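Home Features Towns Food Outdoors Letters Subscribe

What happens to a house when it is emptied

In a former carpet warehouse in Murnley, the contents of kitchens, sheds and spare rooms are sorted, priced and sent out again

The first van arrived at twenty past seven with a sideboard, two mattresses and 11 boxes marked KITCHEN in felt pen. The mattresses stayed on the van. Plendura does not take mattresses, and the driver knew that, but he had been asked to clear the whole flat and had nowhere else to put them until the council tip opened.

Nnamdi Ajayi signed for the rest. He has run the clearance side of Plendura for nine years, and before that he worked in removals, where the job was to get everything from one address to another without breaking it. The work he does now is slower.

"In removals you never look in the boxes," he said. "Somebody else has packed them. Now all I do is look in boxes."

Plendura clears houses. Most of its calls come from families after a death or a move into care, and a smaller number from landlords. It charges by the room, takes the price of anything good off the bill, and sells what it can from a shop at the front of the building. The shop is well known locally. The sorting floor behind it, where most of the staff spend most of the day, is not open to customers, and few people in the town have seen it.

A two-bedroom house, by Ajayi's reckoning, will fill the large van twice. Furniture goes off first and is dealt with quickly. A table either has a buyer or it doesn't, and brown wardrobes mostly don't. What takes the time is everything that was inside the furniture.

Youssra Samir has charge of the small goods. She came to the job from a hospital laundry and applies some of the same rules: work in one direction, never put a sorted thing back with an unsorted thing, and clear your table before you go to lunch. New starters spend their first month beside her. They learn to check pockets, to shake out books and to open every tin, however light it feels.

They also learn what to stop over. A bundle of letters is set aside and the family is rung. So are photographs, medals, keys with labels on, anything with a name engraved in it, and anything that looks like it may be ashes. Families are told this when they book. Many say they have already been through the house and taken what they want, and nearly all of them have missed something.

"People look in the bureau," Samir said. "They don't look in the flour bin. My own gran kept her rings in a bag of frozen peas, so I always look."

Once the private things are out, the rest is divided. Glass and china go to one side of the building, where there is a sink and good light. Electrical goods go on a rack to be tested. Textiles are weighed and nearly all of them leave by the sack. The remainder is plastic, tinware, wooden spoons, toys, hooks, jar lids, funnels, garden ties and all the other odds and ends that every household gathers and hardly ever buys on purpose.

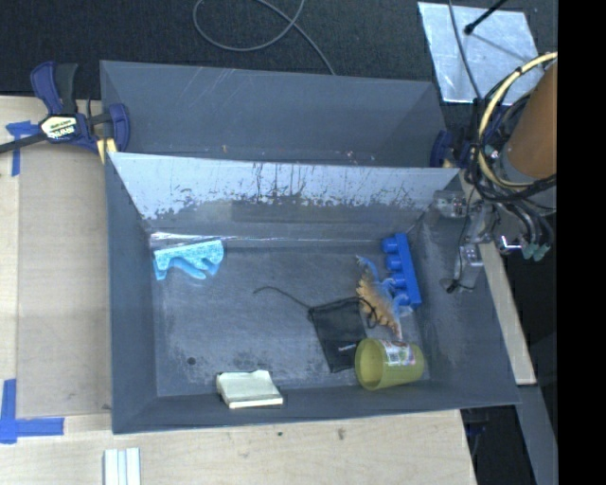

Grey bins beside a pale wooden tabletop.

For a long time this last group was thrown away. It cost more to handle than it brought in, and the shop had no room for it. That changed when Tanko Onyeka took over the shop and put out a single table of it with a sign saying 50p each, no sorting, no haggling. He expected it to last the summer. The table is now four tables, and on some mornings there are people waiting for them before the doors open.

The regulars come for different reasons. Childminders want plastic jugs and scoops. Allotment holders buy anything that will hold seed or tie up a bean. One man collects egg timers. A secondary school art teacher takes whatever comes in a particular colour and has done a term's work on yellow. Students come in September and buy whole kitchens for less than the price of a new saucepan, and Onyeka keeps back colanders and tin openers through July and August so that there will be enough.

He is not sentimental about the stock. Anything that has sat for six weeks comes off the table, and he has no time for the idea that everything has a buyer somewhere. "It might have," he said. "They might live in Norway. I've got a van coming at two."

There have been arguments about money. Two years ago the owners of the business looked at closing the small goods floor and sending everything but furniture straight to a waste contractor. The case for it was simple. Furniture, pictures and the odd piece of silver made up most of the takings and needed three people. The small goods needed seven. Sena Frimpong, who keeps the accounts, was asked to work out what would be saved.

She spent a month on it and came back with an answer the owners were not expecting. The saving on wages was real, but the cost of disposal had gone up so much that it ate most of it. She had also followed the shop receipts for that month, all 1081 of them, and found that over 600 included something from the 50p tables. A good many of those customers had bought a chair or a lamp on the same visit. Take away the tables, she argued, and some of the chairs would go unsold as well.

The floor stayed open, with six staff. Frimpong is careful about what her figures show. "It was one month and it was a warm one," she said. "I'd want to do it again in February before I swore to anything." She has not yet had the time.

Plendura is one of two clearance firms in the district. The other, Rarnari, works mostly for letting agents and is quicker and cheaper. It does no sorting beyond metal and wood. Ajayi speaks well of the people there and has sent customers to them when a family wanted a house empty by the end of the week. His own firm would need two weeks, or three if there is a loft.

Lofts are the part of the job that has changed least. Kitchens are emptier than they used to be, he says, and there are fewer books. But lofts still hold carpet offcuts, the boxes that televisions came in, Christmas trees with one section missing and suitcases inside suitcases. He once carried down 200 empty margarine tubs, washed and stacked with their lids in a separate bag. A nursery school had them by the afternoon.

Garages come close. Yakubu Ezeani, the youngest of the drivers, dreads them because of the paint. Half-full tins cannot go to the shop or into the ordinary waste, and they have to be taken to the site at Balogun Lane, which will accept only a few at a time from a business. He keeps a running tally in the cab of what he has dropped off and what is still waiting in the yard. Old creosote is worse. He has his own gloves for it.

Ezeani had done the flat that came in that morning. The tenant, a retired bus driver, had moved in with his daughter and had stood in the hall while the boxes went down, asking after each one. Ezeani thinks it is harder when the person is there. It is also more useful, he said, as they can tell you which key fits which lock.

By half past ten the kitchen boxes had been opened and three were already empty. Samir had found a birthday card with a ten-pound note still in it, tucked between two baking trays, and had gone to the office to ring the daughter. The sideboard was in the shop with a ticket on it. It was priced at £90, and Onyeka thought he would end up taking 70.

There was a query over a set of scales. They were brass, with most of their weights, and could go either in the glass cabinet by the till or to the auction house in the next town, where a similar set had done well in the spring. Frimpong was in favour of the auction. Onyeka wanted them in the cabinet, where people could see them from the door. They were left on the end of the counter to be settled after lunch.

Ajayi did not wait for the outcome. The tip had opened, and he had gone out with Ezeani to see to the mattresses.

More in Features
The last button shop on the high street
A year with the night bakers
Who looks after the town clocks?
Allotments: why the waiting list keeps growing
Letters: your memories of the Murnley carpet warehouse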